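Home Projects Guides Parts Forum About
Search this site... Go

Setting up a two-arm table cell
Kausar Jadoon – Apr 17, 2020
7 comments 79 shares

I love this job! Getting two small arms to share one table is the best fun you can have with a screwdriver, and it takes less kit than you'd think.

Start with the table. Spread a plain white cloth over the whole top and smooth it down. A few creases won't hurt, but lumps will, so run your palm over the middle. Fix one arm at each side, facing inwards, and tighten the bases before you plug anything in.

Next, check the wires. Move each joint by hand with the power off and watch the loops near the gripper. They need enough slack to bend freely – but not so much that they catch on a bracket. 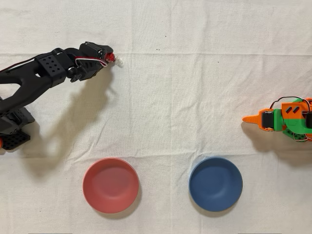
Now put two bowls near the front edge, side by side, and leave them empty for the first run. Choose different colours if you can. I call mine Nemham and Zerow in the settings file, and it makes the log so much easier to read!

Power up one arm at a time. Send it to its rest position, then open and close the gripper slowly. If it buzzes, stop and loosen the fingertip screw by a quarter turn. Do the same with the other arm, then run both at low speed with your hand near the switch.

Save your rest positions as soon as you're happy with them. I forgot once and had to do the lot again in September.

7 comments – Show all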